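Glass door drinks fridge: cans don't slide forward, just one at the front of each lane

Asked by flernora_tuck

Hiya, I look after the drinks fridge in our break room.

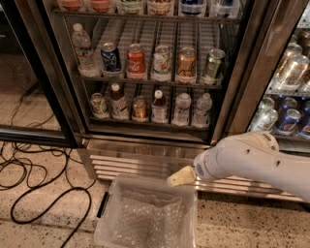 It's got those clear plastic lanes that are meant to roll the next can down when you take one. Ours stick, so I end up filling the front spot only and topping up every morning. Any tricks? Is it the lanes or me?

Zbigniew Pietrzak
Take the lanes out and wash them in warm soapy water, then dry them properly. Spilt cola is murder for this! Then check the back of the shelf sits a notch higher than the front. Cured mine in August. Bottles are fussier than cans, so I keep those on the bottom.

wukance30
just buy a new fridge

lanes_and_cans
Try a smear of silicone spray (food safe stuff) on the runners. Short cans tip over in wide lanes, mind, so push the dividers in a bit.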